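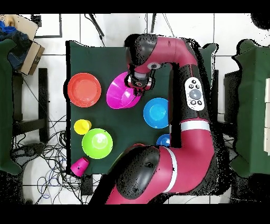 The arm at Lukard over a table of plastic bowls and cups and a plate.

The Patience of Bowls

By Hwa-young Ki

The claim on the Skerkstead website is that an arm like the one at Lukard can be "ready for work in an afternoon." I have now spent enough afternoons with one to have a view on that. The view depends a good deal on what you mean by ready, and even more on what you mean by work.

Lukard rents the ground floor of a building in Bridell that used to sell bathroom fittings. The white floor tiles look right for it. What they do here is teach an arm to handle tableware, with the aim of someday selling a clearing station to cafeterias. The arm is red and black, with a white control panel on the forearm, and it is good-looking in the way a sports car is good-looking, meaning you start to forgive it things before it has done anything.

I came to see the setup, which gets left out of the videos. In a video you see the bowl go up and the bowl go down. You don't see someone on their knees with a flashlight, following a cable under a table to find out which of two black ones is pulling when the elbow swings out. I watched that for most of a morning. The cable runs had been rerouted in March, I was told, and again since, and they still lie on the floor in a heap that nobody there would defend.

The day starts with homing. The arm goes to a known pose, the joint readings are checked against yesterday's, and somebody writes the difference in a paper notebook. Then comes the camera check. A camera down near the gripper has to agree with the arm about where things are, and the two fall out more often than the sales pages would lead you to think. A knock on the wrist will do it. So will taking the gripper off to clean the finger pads and putting it back a hair crooked. When that happens the whole calibration is run over again: 23 poses, a printed target, and a good stretch of standing around with your arms folded.

The pads are their own story. They wear, and they wear unevenly, because a bowl is nearly always picked up by the rim and the rim always meets the same strip of rubber. Lukard changes them every 200 grasps. The figure came out of a bad week and a lot of dropped dishes, and the manual has nothing to say on the subject. I asked to see the manual. It runs to 159 pages, and finger wear gets a single line that tells you to inspect regularly.

Then there is the cloth. A dark green cover goes over the table so that colored plastic will stand out and the shine won't confuse the camera. Sensible enough. But a cloth moves. It creases, it picks up lint, and it has to be pulled flat and clipped again, and a crease under a cup can tip it just enough to spoil a grasp. I suggested glue. I got a polite look.

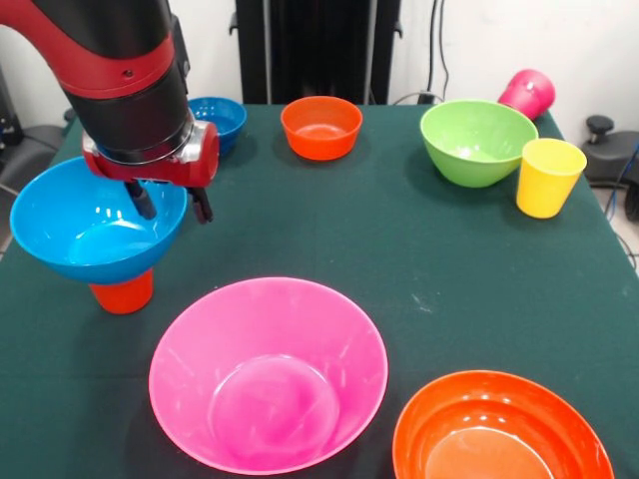
How long does it take to get the arm back to work after the gripper has been off?
Plan on the better part of an hour if the first calibration passes, and write off the morning if it doesn't.

That answer came from the notebook, where the times are written down in three kinds of handwriting. I trust the notebook more than anything else in the building. It records the restarts and the tightened bolts, and one entry says only "wrist again." A company that writes "wrist again" in ink is at least not fooling itself.

Whether it is fooling its investors is a separate matter. Stacking one plastic dish on another is a fair test of a gripper, and I won't pretend it is easy. A rim is thin and curved, and a light bowl slides when you touch it. But the gap between a rim held properly over a green cloth and a rack of real dishes with gravy on them is wide, and I saw nothing in Bridell that told me how wide. There was no water on this table, no food, and no one in a hurry. Every dish was plastic. When I asked about china, I was told it was on the list for after the new pads.

The software, called Ko, deserves a word. Ko is supposed to handle the recovery when a grasp goes wrong: back off, look again, try from another side. On the day I sat closest to it, it gave up after 3 tries, which is the limit somebody set to protect the wrist. A person then walked over, moved the cup a few inches, and pressed the button on the forearm. I'd call that person part of the machine. The brochure doesn't, and neither does the price.

None of this means the thing is badly looked after. It is looked after very well, and that is what bothers me. The people I met check the bolts at the shoulder before they check their mail. They wipe the lens with the right kind of cloth. They keep spare fingers in a drawer, sorted by wear. If a cell needs this much attention in a quiet room from the people who built it, I'd like to know who will be doing it behind a cafeteria counter at seven in the morning, and what they will be paid.
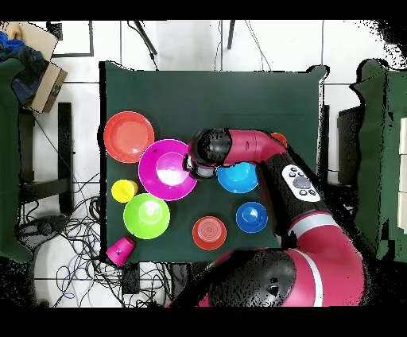
Dale, on the phone from Skerkstead, thought I was being unfair: every dishwasher ever sold needed somebody to clean the filter, he said, and kitchens learned to do it. He expected the daily checks to shrink to a few minutes once the camera mount was made in one piece with the gripper, and he offered to send me the drawings.

He did send them. The one-piece mount looks like a real improvement, and it would do away with the crooked refit. It would also mean that a worn finger and a good camera come off together, so the pads had better last longer than they do now. I wrote back to ask about that and was told that testing would begin shortly. Lukard has asked for two of the new mounts and is still changing pads by the notebook in the meantime.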